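Search this site
Enter keywords
Home | Newsroom | Advice | Showrooms | Contact

Candine asks whether your basin ledge is doing too much

Bathroom retailer Candine has published Posside, a free guide to keeping the washbasin clear. It makes no promise to change anyone's life. The firm read 2,606 customer comments before writing it, and most were about clutter next to the tap.

"We sell storage, so you would expect us to say buy more storage," said Mateja Jurić, who edited the guide. "I doubt it helps. Soap, a small bottle and a hair dryer will fill a back ledge whatever you own."
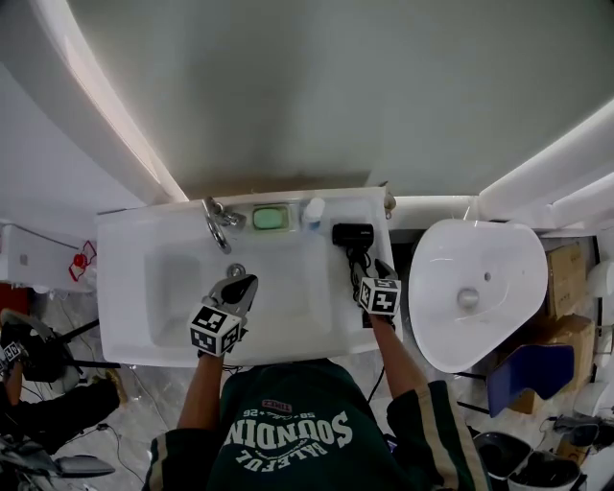 Posside runs to 19 pages and suggests putting the dryer away unplugged, keeping bar soap in a dish, and wiping the ledge before anything goes back on it. Jurić is wary of tidying schemes that need a whole weekend – the longest job in the guide takes eight minutes.

The guide is free in Candine showrooms from January. Printed copies by post cost 50p.

Share 8 | Comments 19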